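Visit to Motivance, Hrnčiar building, Thursday, February 19, 2026

Our group of 10 met at the side entrance a little before nine. Parking is behind the building and there is no sign from the main road, so anyone going in October for the second visit should use the Kerkine turnoff.

Motivance collects examples that are used to train robot arms on household jobs. The company rents the ground floor and has 6 stations there. Each station has an arm, a desk for the operator and a shelf of everyday items. The operator moves the arm by hand controls, and the system saves the camera views together with the position of the arm and the gripper. One saved run from start to finish is called an episode.

Blažena Baláž, who manages the stations, took us around. She started with the string task, which belongs to a project named Prikosthorpe. The job is to pick up string from a white plastic bin. String is hard for a learning system because it never lies the same way two times, and one strand can easily be taken for another. The view from the wrist camera shows the fingertips closed on the pink string, with more of it lying lower in the bin and the red basket alongside.

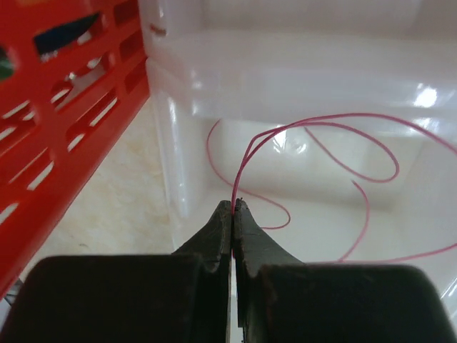 Photo: Motivance, wrist camera view

The operators work in pairs and swap every half hour. One drives the arm and the other marks each episode as good, poor or failed. Poor episodes are kept. Baláž said the team used to delete them and stopped after the first project, when the trained arm had no idea what to do after a bad grasp. The string project had 804 episodes saved as of that morning.

We were allowed to try the controls for a few minutes each. The arm follows the hand closely, but there is no feeling of touch, and most of us closed the gripper too early. Our attempts were not saved.

After a coffee break we saw the labeling room, where 2 people check the marks against the video. Questions ran over time, mostly on pay and training for operators. New operators get a week of practice before their episodes are counted.

We left at noon. Bring a sweater, the station floor is kept cool.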